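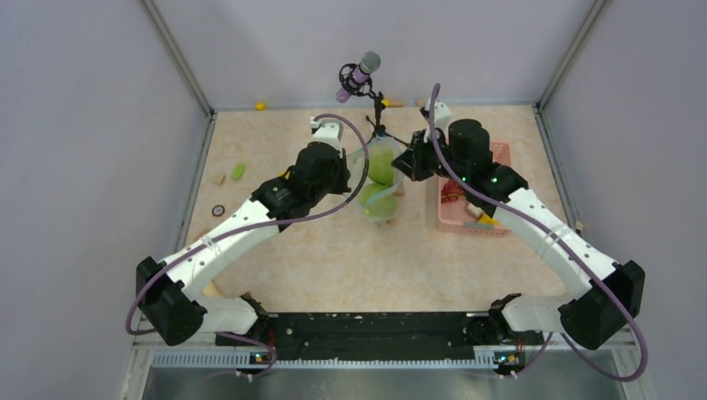 Pressemitteilung

Wenn der Nachbar zum Essen ruft: Wullden deckt im August wieder die Lange Tafel

Wullden lädt ein zur größten Tischgemeinschaft des Jahres – Anmeldung für Tischpaten ab sofort möglich

Wullden. Wer im vergangenen Sommer am frühen Abend durch die Untere Gasse gegangen ist, der wird den Duft von geschmorten Zwiebeln, frischem Brot und Zwetschgenkuchen wohl noch in der Nase haben. Im August ist es wieder so weit: Die Stadt Wullden und die Kulturinitiative Clirano decken die Lange Tafel, und zwar so lang, dass sie in diesem Jahr zum ersten Mal vom Brunnen am Kornmarkt bis hinunter an das Ufer der Trirnska reicht. 512 Meter misst die Strecke, und wer sie schon einmal mit einem vollen Suppentopf in den Händen zurückgelegt hat, der weiß, dass das kein kleiner Spaziergang ist.

Erwartet werden mehr als 2000 Gäste aus der Stadt und den umliegenden Dörfern. Sie alle sind herzlich eingeladen, sich dazuzusetzen, mitzuessen, etwas mitzubringen oder einfach einen Abend lang mit Menschen ins Gespräch zu kommen, denen man sonst nur an der Bushaltestelle zunickt. Der Eintritt ist wie immer frei, und auch wer mit leeren Händen kommt, geht bestimmt nicht hungrig nach Hause.

Zwölf Straßen, zwölf Küchen

Das Herzstück der Langen Tafel sind seit jeher die Straßenküchen. In diesem Jahr beteiligen sich 12 Wulldener Straßen und Höfe, jede mit einem eigenen Abschnitt der Tafel und einem eigenen Gericht, über das in den Wochen davor gerne und ausgiebig gestritten wird. Die Gerbergasse bleibt ihrer Linsensuppe treu, der Mühlhof hat sich nach langem Hin und Her für gefüllte Paprika entschieden, und aus der Siedlung am Wasserturm kommt ein Kartoffelsalat, dessen Rezept angeblich noch nie vollständig aufgeschrieben wurde. Neu dabei ist die Schulstraße, in der viele junge Familien wohnen und in der die Kinder das Menü bestimmen durften. Es gibt also Pfannkuchen, herzhaft und süß, und vermutlich auch eine längere Schlange.

»Wir freuen uns jedes Jahr aufs Neue darüber, wie viel Mühe sich die Straßen geben«, heißt es aus dem Organisationsteam von Clirano. »Da werden Tischdecken genäht und Lampions aus dem Keller geholt, und am Ende sitzen Leute nebeneinander, die seit zwanzig Jahren in derselben Straße wohnen und sich an diesem Abend zum ersten Mal beim Vornamen nennen. Mehr wollten wir eigentlich nie erreichen.«

Brot aus dem alten Gemeindeofen

Eine besondere Freude ist es den Veranstaltern, dass der alte Gemeindeofen am Kornmarkt nach seiner Instandsetzung rechtzeitig wieder angeheizt werden kann. Die Bäckerei D'Amico, die in Wullden ohnehin kaum jemandem vorgestellt werden muss, übernimmt dort das Backen und wird bereits am frühen Morgen mit den ersten Laiben beginnen. Geplant sind ein kräftiges Roggenbrot, ein helles Fladenbrot mit Rosmarin und für die Kinder kleine Brötchen, die sie unter Anleitung selbst formen dürfen. Wer möchte, kann eigenen Sauerteig mitbringen und sich von den Bäckerinnen und Bäckern Rat holen – auch dann, wenn der Ansatz zu Hause im Kühlschrank schon ein wenig in Vergessenheit geraten ist.

Der Backbetrieb beginnt um 7 Uhr. Das erste Brot wird gegen Mittag angeschnitten, und erfahrungsgemäß bleibt davon nicht lange etwas übrig.

Musik, aber bitte in Gesprächslautstärke

Auf eine große Bühne wird auch in diesem Jahr verzichtet. Stattdessen ziehen kleine Gruppen die Tafel entlang, bleiben hier ein Weilchen stehen und dort ein Weilchen sitzen. Mit dabei sind das Akkordeonensemble der Musikschule, der Wulldener Frauenchor und ein Bläserquartett, das sich für den Abschnitt am Flussufer ein paar alte Walzer vorgenommen hat. Gespielt wird ohne Verstärker, damit man sich quer über den Tisch noch verstehen kann.

Für die jüngeren Gäste gibt es auf der Wiese an der Trirnska einen Malplatz, eine Murmelbahn und am späteren Nachmittag eine Märchenstunde unter der großen Weide. Wer es ruhiger mag, findet im Pfarrgarten einen schattigen Bereich mit bequemen Stühlen und Kaffee.

Tischpaten gesucht

Damit an einem so langen Tisch auch wirklich alle einen Platz finden, sucht Clirano noch 21 Tischpatinnen und Tischpaten. Sie begrüßen die Gäste in ihrem Abschnitt, helfen beim Auftragen und haben ein Auge darauf, dass niemand allein am Rand sitzt, der das gar nicht möchte. Vorkenntnisse braucht es keine, gute Laune und bequeme Schuhe reichen vollkommen aus. Ein gemeinsames Vorbereitungstreffen findet im Bürgerhaus statt, der Termin wird allen Angemeldeten rechtzeitig mitgeteilt.

Anmelden kann man sich im Bürgerbüro oder direkt im Clirano-Laden am Kornmarkt. Dort liegen auch die Listen aus, in die man eintragen kann, welche Speisen man mitbringt. Um einen kurzen Hinweis auf Nüsse, Milch und andere häufige Allergene wird gebeten.

Praktische Hinweise

Die Tafel wird um 16 Uhr eröffnet, das Ende ist für 22 Uhr vorgesehen. Teller, Gläser und Besteck bringen bitte alle Gäste selbst mit, Spülstationen stehen am Kornmarkt und am Flussufer bereit. Die Untere Gasse und der Kornmarkt sind an diesem Tag ab den Morgenstunden für den Verkehr gesperrt. Parkplätze gibt es am Sportgelände, von dort sind es zu Fuß wenige Minuten am Wasser entlang. Die gesamte Strecke ist stufenlos erreichbar, in jedem Abschnitt werden Plätze für Rollstühle und Kinderwagen freigehalten.

Bei Regen rückt man in der Markthalle und im Bürgerhaus zusammen. Das hat vor einigen Jahren schon einmal wunderbar geklappt, auch wenn es damals ein bisschen eng wurde und die Pfützen unter den Regenschirmen bis zur Garderobe reichten.

Über Clirano

Die Kulturinitiative Clirano veranstaltet in Wullden Nachbarschaftsfeste, Lesungen und Kochabende und betreibt am Kornmarkt einen kleinen Laden mit Tauschregal und Kaffeetisch. Die Lange Tafel richtet sie gemeinsam mit der Stadt Wullden aus.

Pressekontakt: Kulturinitiative Clirano, Kornmarkt, Wullden. Medienvertreterinnen und Medienvertreter sind herzlich eingeladen, an der Tafel Platz zu nehmen, und werden um eine kurze Anmeldung im Laden gebeten. Der Abdruck dieser Mitteilung ist honorarfrei, über ein Belegexemplar freuen wir uns.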